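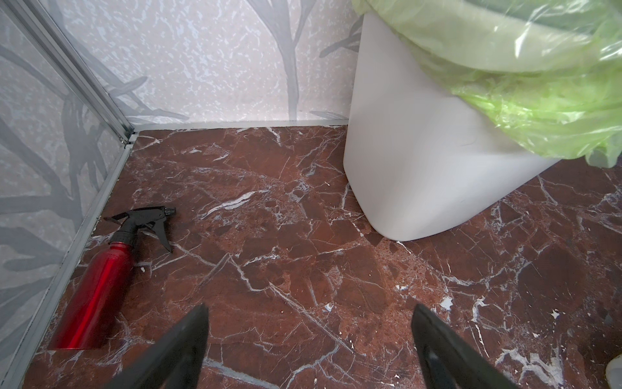 Plomura Common is an area of open grazing land and former field strips on the northern side of the parish of Wragg. It covers 300 acres and is crossed by the Una, a small stream which forms the parish boundary for part of its length.

Name

The name is written Plomer Hey in the oldest surviving rental and Plomerey on the tithe map. The present spelling came into use with the first printed county maps. The second part is usually taken to mean a hedged enclosure, but the first part has not been explained.

Field system

Before enclosure the land south of the stream was farmed as three open fields, known as Banus Field, Mill Field and Long Field. Ridge and furrow can still be seen in Banus Field when the sun is low, running north to south towards the water. Mill Field was ploughed level after the war and shows only as faint marks from the air. Long Field was divided into 11 closes, most of them still in separate use, although two hedges have been taken out on the eastern side.

The wet ground beside the Una was never ploughed. It was held as meadow and shared out by lot each year, with the hay cut before the cattle were let in during August. The lot stones, which marked the ends of each share, were recorded on the enclosure map. Only one is still standing, next to the footbridge.

Boundaries

The western edge of the common follows a bank and ditch, 2 metres high at its best preserved point, near the lane to Banus Farm. It has been described both as a medieval wood bank and as something older - the line carries on into the next parish, where it is cut by a hollow way. No digging has been done on it.

The northern boundary was moved when the Una was straightened. A small piece of land known as the Slip was left on the far bank as a result, and is still part of Wragg although it can only be reached by road from the other side.

Survey

A field-walking survey of the arable land was carried out in 2000 under Hermenegildo Salinas. Pottery was collected from all the ploughed closes, with the greatest amount coming from the corner of Long Field nearest the church path. Most of it was medieval. A scatter of roof tile in Mill Field was thought to mark the site of a barn shown on the tithe map and gone by the time of the first Ordnance Survey sheet.

Access

Two public footpaths cross the common and meet at the footbridge. The path through Banus Field floods in most winters.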